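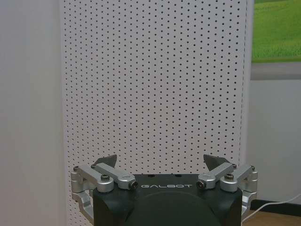 Usside goalkeeping coach Grgić on set position, back passes and workload

Slavica Grgić spent nine seasons in goal before she moved into coaching. She now runs the goalkeeping department at Usside, where three senior keepers and two academy keepers train under the same program. She spoke after Monday's session.

The first subject was set position, the stance a keeper holds at the moment of the shot. Grgić teaches it lower than most of her colleagues do, with the hands in front of the knees and the weight over the balls of the feet.

"The height of the hands decides which saves are available," she said. "From a low start you can go up quickly. Going down from a high start takes longer, and most shots from inside the box are below the waist."

She does not apply the rule to every keeper. Viorica Trajkovski, the first choice this season, has long arms and a slow first step, and her hands sit slightly wider than the program asks for. Grgić tried to correct this in preseason and stopped after two weeks.

"Her numbers to the left got worse and her numbers to the right stayed the same. I put it back the way it was."

Training load is recorded by dive, by side and by surface. A keeper in a normal week is limited to 100 full-extension dives, with the largest share on the second day after a match. Distribution work is logged separately. Grgić said the limit came from the medical staff and that she had asked for a higher one.

"They had the hip data. I had an opinion. We used the hip data."

Usside's build-up has changed under head coach Hélder Azevedo, who wants the keeper to stand level with the center backs when the ball is in the opposing half. The adjustment has cost the team two goals from long range, against Dadell and Flillotetti. Grgić does not regard either as a positioning error.

"Against Dadell the starting position was correct and the pass before it was bad. Against Flillotetti she was three yards too far to the right. That is an angle problem. It has nothing to do with height."

Back passes are rehearsed with a pressing forward approaching from a fixed side, then from either side. The keeper has to call the exit before the ball arrives. Trajkovski plays 33 percent of hers first time, a share Grgić would like to bring down against teams that press with one player.

On contracts, Grgić would say only that her own runs through next season and that backup Spyros Hoxha's situation on the men's side is handled by a different department. Asked about penalties, she said the keepers receive one page on each likely taker and nothing on the day of the match.

Usside plays at Radonjić next. Trajkovski is expected to start.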